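The Countertop That Was Supposed to Last Forever

Somewhere in the last ten years, the speckled countertop became the answer to every kitchen question. Small apartment? Go speckled, it hides the crumbs. Kids? Speckled. Selling the house next spring? The agent will tell you buyers love it. I spent most of this winter shopping for a kitchen surface, and I came away with a folder of brochures and very little faith in any of them.

Start with the word "lifetime." It shows up on the first page of nearly every sales packet. The Trotar warranty runs to 11 pages, and by page four the lifetime in question belongs to the product and not to you. It ends when the house changes hands. It also ends if you cut on the surface, set a hot pan on it, or clean it with anything stronger than dish soap. I asked the man at the showroom what was left for the warranty to cover. He said factory defects, and then he offered me a coffee.

Price is the next fog bank. Ashworth quoted me $1,450 for a run of counter along one wall, which sounded fair until the second sheet of paper came out. Cutting the sink opening was $330. Taking away the old top was extra, and so was the strip at the back that keeps water from running down behind the cabinets. By the time we were finished I had agreed, on paper at least, to $600 in things I would have called part of a countertop.

Then there is the sample problem. You are handed a chip the size of a playing card and asked to imagine a room. A pattern that looks calm in your palm can look like spilled birdseed across a whole wall. Lighting makes it worse. The showroom bulbs are bright and white, and your kitchen at seven in the evening is not. Put a blue wall behind a beige surface and the beige goes somewhere else entirely.
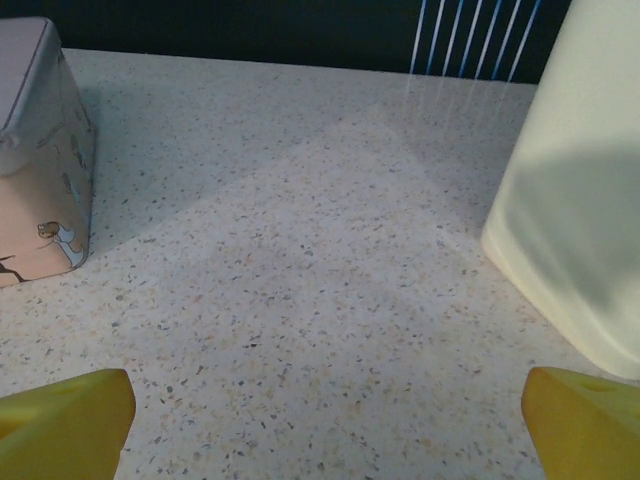
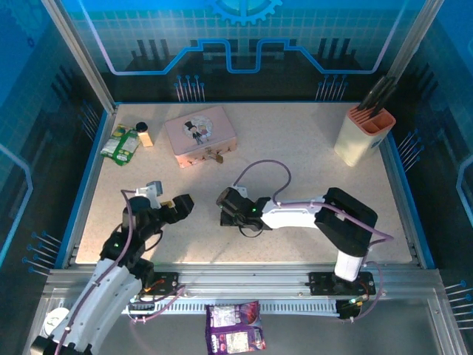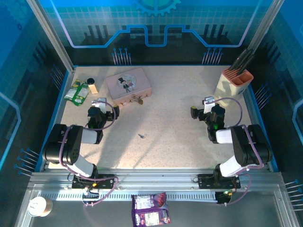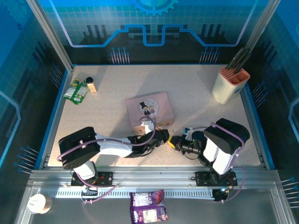 Speckled surfaces, one pale and seen close, three beige against blue walls.

What the stain test leaves out

Every brand has a stain test, and every brand passes its own. Skollik prints a chart with coffee, red wine, mustard and beet juice down one side and a row of check marks down the other. The small type says each spill was wiped up within a set time. Fine, but the spills that ruin a counter are the ones you find in the morning. I would like to see a chart for the ring under the olive oil bottle that has sat in the same spot since April.

So I did my own, with a handful of free chips from Proneck and a roll of masking tape for labels. I left mustard on one overnight and strong tea on another. The tea came off. The mustard left a faint yellow shadow that I could find if I tilted the chip toward the window. My wife could not find it at all – she thinks I was looking for trouble, and she may be right.

That does bring up the one claim I can't knock down. Speckle does hide things. It hides crumbs, scratches and my yellow shadow. I'm just not sure that's the same as being clean, and I have wiped enough sticky spots by feel to have my doubts.

If you are shopping anyway, ask for the full warranty before you talk about color, and get one price with the cutting and hauling in it. Offer to pay for a bigger sample. One shop wanted $100 for a piece the size of a tea tray, refundable with an order, and it was the most useful thing I saw all winter. We leaned it against the wall by the stove for a week and decided we hated it.

We still have the old laminate. It is brown, it has a burn mark next to the toaster, and the edge is lifting at one corner. I glued it down again last month.

Contact us | Copyright, all rights reserved | Back to top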